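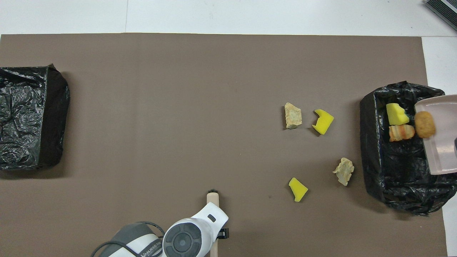 Issue 111

Teaching two arms to sweep up: my walkthrough of the Tretlow tabletop cleanup kit

I've had the Tretlow kit on my bench since July, and I get more email about the cleanup exercise than anything else in it. So let's do that one properly! If you've already bolted your arms down and run the joint check from the setup booklet, you're ready. If you haven't, go do that first and come back, I'll wait.

What you need: both arms, the brush, the dustpan, a big sheet of brown paper, two bins with black trash bags in them, and a handful of junk to sweep. My junk is rocks, bits of cut-up sponge and a few things that look like snacks. You don't have to match mine. Just pick pieces with different weights and textures, or you'll end up with arms that are brilliant at sponge and hopeless at everything else (ask me how I know).

Step 1. Lay the paper flat and tape the corners from underneath. Set one bin on the left and one on the right, then pull the bags well down over the rims. A loose flap of plastic will catch the dustpan sooner or later.

Step 2. Open the Plarndale software, which comes on the stick in the box, and load the two-arm profile. Set the speed to 2 on the slider. It goes a lot higher and you'll want to crank it. Don't, at least for the first evening.

Step 3. Put a few pieces down between the bins with some gaps between them. Keep them off the far edge of the paper for now – the arms can get there, but the wrist ends up at an awkward angle and the brush goes flat.

Step 4. Give the left arm the brush and the right arm the dustpan. Grip the brush partway up the handle, with the bristles clear of the fingers. I started out gripping right at the end of the handle and it twisted every time it met a rock.

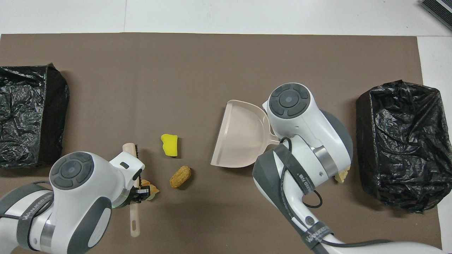
Step 5. Bring the dustpan in first and park it with the lip flat against the paper. Then sweep toward it in short strokes. Long strokes look great on video, but round pieces shoot off past the pan and you'll be crawling under the table after them.

Step 6. Lift the pan, tilt it back a little, swing it over the bin and tip. Save the run before you touch anything else! The software asks for a name and I just use numbers. I'm at 347 now, and I'd say the sweeping started to look smooth well before that.

Now, is the kit worth it? It's 700 dollars for the cleanup add-on, and you have to own the arms already, so this is no impulse buy. I like the recording tools a lot, and the guided replay has saved me hours. The booklet is thin, though, and the section on grip force is one paragraph long. Gleice Brito over at Rasard wrote up her own grip settings and I've been using those ever since. Start with her soft setting for sponge and go up a notch for rocks.

I also tried the Ahonen add-on last winter. It's cheaper and the manual is much better, but it only drives one arm at a time, so you end up holding the dustpan yourself. Fine for learning, less fun after a week.

If your pan keeps riding up off the paper, run the height calibration again with the pan already in the gripper. Mine drifts after a long session, and redoing it takes less time than making coffee.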